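Shared art room table: how do I clear it without upsetting everyone?

Home > Craft rooms and studios > Tidying and storage

Posted by Leston, July 2024

I help look after the drawing room at a small arts centre. We have one big white table that gets used by the still life group, a model making class and whoever wants somewhere to sit with their papers. At the end of most sessions things get left out. A mug, drinks, a dried-up plant in a pot, plaster busts, printed sheets, sticky notes. The table is meant to be ready for the next group in 20 minutes and it never is. 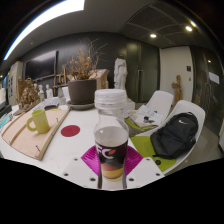 I don't want to throw out anything that belongs to a display. Last term I binned some twigs and they were part of a drawing set-up that had been lit and measured, so I got told off for that. I also don't know what to do about drinks. I would like to ban them but people are in there for hours in the summer.

There is a store cupboard but it is narrow, and the shelves won't take anything tall. Budget is small. What do other places do?

Manalastas

We had the same trouble with a shared table. What worked for us was sorting by who needs it next, and leaving the type of object out of it. Go along the table once with a tray. Anything for drinking goes on the tray and straight to the sink, or in the recycling if it's a bottle. Then papers. Put them all in one folder marked with the month and keep the folder until the end of August. If they haven't been asked for by then they can go.

Dried plants and branches should be the last thing you touch. They drop bits whenever they are moved, so if you wipe the table first you will be wiping it again. Lift a pot by its saucer with both hands and don't hold it by the stems. Loose branches are best slid onto a flat piece of card and carried on that.
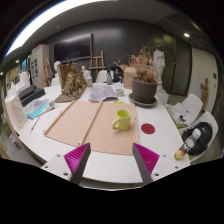

For work in progress, get every class to use a base board and write a name and a clear-by date on the edge in pencil. No name means it can be moved. We gave people 11 days, which covers a missed week. Plaster heads are heavier than they look and the noses chip, so give them a low shelf with an old towel on it and don't stack anything in front.

On drinks, I wouldn't ban them. Set aside one end of the table and put coasters there. A sheet of thick card under the mugs does the job too, and you can replace it when it gets stained.

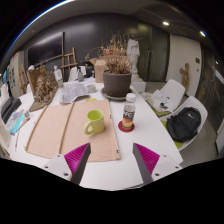
Cornus says the card is fine for mugs but no good under a plant pot, as it goes soft the first time somebody overwaters and then sticks to the table. Use a proper saucer. Also, take a photo of any still life before you move it, and stick a bit of masking tape where each thing stood. Then it can go back the same and nobody will shout at you about twigs.

Ashton Fairweather

just get a trolley. ours was second hand and holds everything

Leston

Thanks all. I will try the boards with names first and the tape. A trolley would have to live in the corridor and I don't think that's allowed, but I'll ask.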